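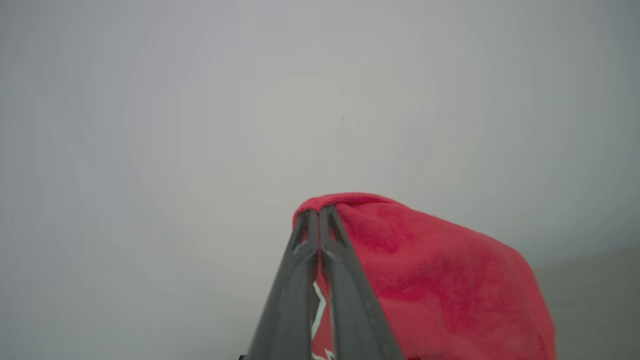 According to Joelle Karam, the number is all anyone remembers a week later, so the rest of the report hardly matters. She said it after last year's session on health polls, and I put it at the top of these notes as something to argue with.

Week 4: Reading a public health poll

The case is the Lolton survey on flu shots, released in June. The headline said most adults in the Worley area had "moved on" from worrying about flu. The sample was 281 people. The news release gave the percentage in its first line and the sample size in a footnote, and the local write-ups dropped the footnote.

Start with the question wording. People were asked, "Would you say you have moved on from worrying about the flu?" What does a yes mean? A person who got the shot in the fall and stopped thinking about it says yes. So does a person who never worried and never got a shot. The headline treats them as the same person.

Next, who answered. The calls went out before 5 p.m. to landlines. Of the 281, 102 were under 50, and the release still breaks that group down by income and by party. Do the arithmetic yourself before you quote any of those smaller slices. Some of them have to be tiny. 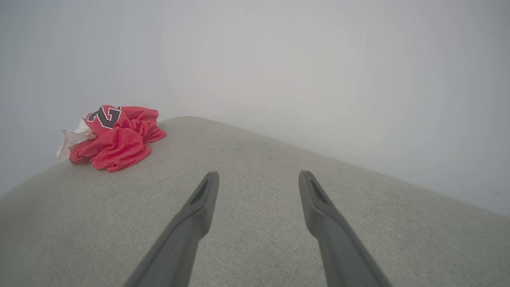 The margin of error doesn't rescue it, either. The printed margin covers chance in drawing the sample. It says nothing about a loaded question, or about people who hung up, and it applies to the full sample only. A subgroup gets a wider margin, which the release leaves out.

Compare the Bạch survey in your packet. It had 2,000 respondents and asked four plain questions: did you get a shot, when, where, and do you plan to get one this year. I trust it more, but not all the way – people overreport getting vaccinated, and nobody at Bạch checked answers against clinic records.

Ayman Abu Hammour asked last term whether a bad poll is better than none. I still say no, at least for a health department deciding where to send nurses. Bring your own answer, with reasons.

For next time
Read the Plultitz methods appendix, all of it, including the weighting table. Find the response rate. If you can't find it, write down where you looked.
Rewrite the Lolton question so that a yes can mean only one thing. One sentence, no "and" in it.
Short response, one page, due at the start of class.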